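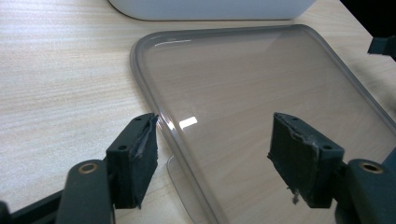
Cerkus 1.4 on Android, worth updating yet?

tilebagger
I've been on 1.3 since it came out and my save is on level 10 of the Foundry. The patch notes say the rotating locks were reworked and the old saves carry over, but two reviews on the store say they lost their stars. Has anyone here updated in the middle of a chapter?

mossy_kettle
Updated last night on a three-year-old phone. All my stars came across. The Foundry levels are in a different order now, so it may look like you lost progress when you open the map. Scroll left.

quarterturn
Mine didn't carry over. I had 21 levels with three stars and now I have the levels unlocked but no stars on any of them. I wrote to Flinance through the in-game form and got the automatic reply.

mossy_kettle
Were you signed in to cloud saves when you updated?

quarterturn
No, I play offline. The notes don't say you have to be signed in. They say "existing progress is kept."

Busisiwe Molefe
I did some testing on the beta for this one (unpaid, I don't work for Flinance). Local stars are read from the old file the first time you start the game after updating. If the game gets closed during that first load, it writes a blank star list and doesn't try again. It's a slow load, over a minute on older phones, and it looks frozen. I reported it. Leave it alone until the map shows up.

quarterturn
That would be it. I did close it. I thought it had crashed.

tilebagger
Thanks, that's what I needed. What about the locks themselves? I liked them in 1.3.

dunlop77
They're worse. In 1.3 you could feel where the pin was by how much the ring dragged. Now there's a click at every stop and you just listen for the different one. I finished the whole Cellar chapter without looking at the screen much. It used to take me an evening per level.

mossy_kettle
I don't agree. The drag never worked right on a small screen and half the time I was guessing. The click can be turned off under Settings, Sound, Mechanisms.

dunlop77
Turning it off doesn't bring the drag back. You get nothing at all.

mossy_kettle
Fair. I still think it plays better than Medus, and that one went up to 5 dollars.

dunlop77
Medus has 12 chapters and no ads between levels. I'd pay that before I'd watch another ad for a hint.

Busisiwe Molefe
The drag setting was in the beta menu and got pulled before release. I don't know if it's coming back. Kozłowski mode (the one with the timer and no hints) still uses the old ring code, so if you want the 1.3 feel you can get it there once you've cleared the Foundry.

tilebagger
OK. I'm going to finish the Foundry on 1.3 and then update with the phone plugged in. I'll post what happens to the stars.

Last updated: 2018-04-11

Comments

pell_m: Same problem with the stars on a tablet. Reinstalling didn't help.

greenhatch: Is there an iOS version of this update? The store page still says July.

ortolan: Clearing the Foundry does open Kozłowski mode, but you have to beat the bonus level too.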